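Slatted pine crates for a produce display: line them or leave them bare?

nentongrapes
Hi all, it's me again with another display question (sorry, I do go on). We're setting up for the harvest fair in September and I'm torn between lining the crates and letting the slats show under the grapes and the fake leaves.

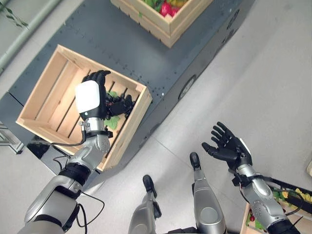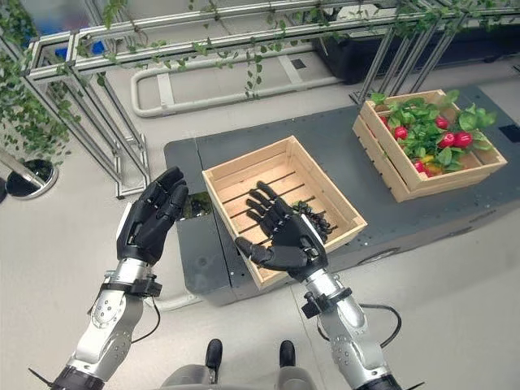 Pale raw wood in both, and I do love it bare.

Mahsa Ghaffari
Oh, I'd line them, bare or pretty as they are! Grapes snag in those gaps, and I lost a lovely bunch that way at Gendard. A bit of brown paper does it.

dow_orchard
Have to disagree, Mahsa, with affection. Paper goes soggy by noon. I've used 80 crates unlined and just sanded the edges.

nentongrapes
Sanding it is, then, and maybe paper in one.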